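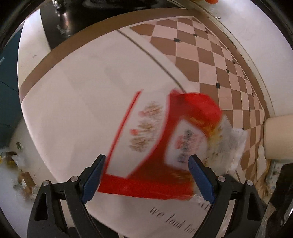 How to get a copy of a police report (without losing your whole afternoon)

My car got broken into last September while it was parked behind the library in Testley. Smashed window, bag gone, glass in places I'm still finding. The insurance company wanted a copy of the police report before they'd even talk to me, and I figured that would take five minutes. It took me three trips and a lot of hold music, so I'm writing down what I learned in case you're starting the same process.

1. Find your case number first

The officer probably gave you a little card or slip with a number on it. Mine was in the glove box the whole time I was tearing my kitchen apart looking for it. If you filed online, the number is in the confirmation email (check spam!). If you really can't find it, you can still request the report, but you'll need the date, the street and the name of the person who reported it, and somebody has to search by hand.

2. Make sure you're asking the right department

This was my first wasted trip. I live in Gumdale, so I went to the Gumdale station, and of course they didn't have a thing because it happened in Testley. The report lives with whoever took it. If a county deputy showed up instead of a city officer, call the sheriff's office. If it was on the highway, it may be the state.

3. Wait until it's approved

My second wasted trip. An officer writes the report, then a supervisor has to sign off, and until that happens the records desk can't release it. Mine took six days. Call and ask "is it approved for release yet?" before you drive anywhere. Use those words – when I asked "is it ready?" I got a yes that meant something else entirely.

4. Fill out the request form

Most places have it on their website under Records. Print two copies and keep one. You'll usually need:

- your case number
- a photo ID
- your connection to the case (victim, driver, witness, parent, attorney)
- how you want it sent

Check the box for the full report if you're the victim. I checked "incident summary" because it sounded right, and what I got was half a page with the address and the word THEFT on it. My adjuster, Kirsty Goodwin, was very nice about it and sent me straight back.

5. Bring a way to pay

Fees are all over the map. Some departments give victims a free copy, some charge by the page, and the window I went to wouldn't take cards. Ask about that on the phone too.

6. Read it before you leave

Seriously, stand there and read it. Mine had the wrong plate number and left out my laptop. You can't cross things out yourself, but you can ask for a supplement, where an officer adds your correction to the file. Bring a receipt or a photo if you have one. I had the receipt for the laptop ($472, ouch) and that got added in two days.

If parts are blacked out, don't panic. Phone numbers and witness names are often removed. If they turn down the whole request, ask for the reason in writing and ask how to appeal. An open investigation is a common reason, and you can try again later.

One more thing: when you email it to your insurer, put both the claim number and the case number in the subject line. I only used one and it sat in somebody's inbox for ages.

Posted 2018-03-27 | Contact | Copyright Plidulau | Back to top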